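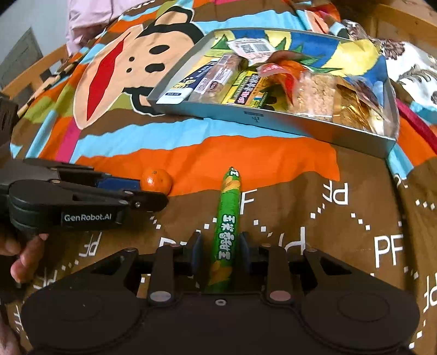 How to Get Food Stains Out of a Printed Blanket (Without Buying Five Products)

Search for stain advice and you will be told to use vinegar, baking soda, toothpaste, hairspray, club soda and a dishwasher tablet, sometimes all on the same page. I have tried most of them on throws and kids' blankets. Most did nothing that plain water and dish soap hadn't already done, and the hairspray left a stiff patch.

What follows is the dull method. It works on the usual grease, sauce and juice. I make no promises about turmeric.

What you need

A spoon or a dull knife
Two white cloths (old T-shirts are fine)
Plain dish soap
Cool water
Your regular laundry detergent

Step 1. Scrape first

Lift off anything solid with the spoon, working from the outside of the stain toward the middle. Don't rub. If it's something sticky like melted cheese, let it harden before you go at it.

Step 2. Test the print

Bright prints on cheap polyester fleece usually hold their color, but "usually" is a word I've learned to be careful with. Wet a corner, press a white cloth on it and look. If color comes off on the cloth, stop and wash the whole thing alone in cold water.

Step 3. Dish soap, and not much of it

Mix 2 teaspoons of dish soap into 200 ml of cool water. Dab it on, wait ten minutes, then blot with the clean cloth. Repeat if you must. More soap won't speed this up, and you'll be rinsing it out all afternoon.

I did buy the Grurkitent stain pen to see if it beat this. On salad oil I couldn't tell the two patches apart. The Bensaid powder did a bit better on old tomato, though it also took a long soak, and I suspect the soak did most of the work.

Step 4. Rinse from the back

Hold the stained part under the tap with the wrong side facing up, so the water pushes the stain out the way it came in.

Step 5. Wash cool, dry later

Run a normal cool cycle. No softener on fleece. Check the spot before it goes anywhere near a dryer, as heat can set whatever is left. Still there? Go back to step 3.

About those "restoring" sprays

The label on mine claimed it would keep colors bright for up to 2,000 washes. At one wash a week that's more than 38 years. I'd like to know who checked.

Skip it, wash the blanket inside out, and hang it in the shade.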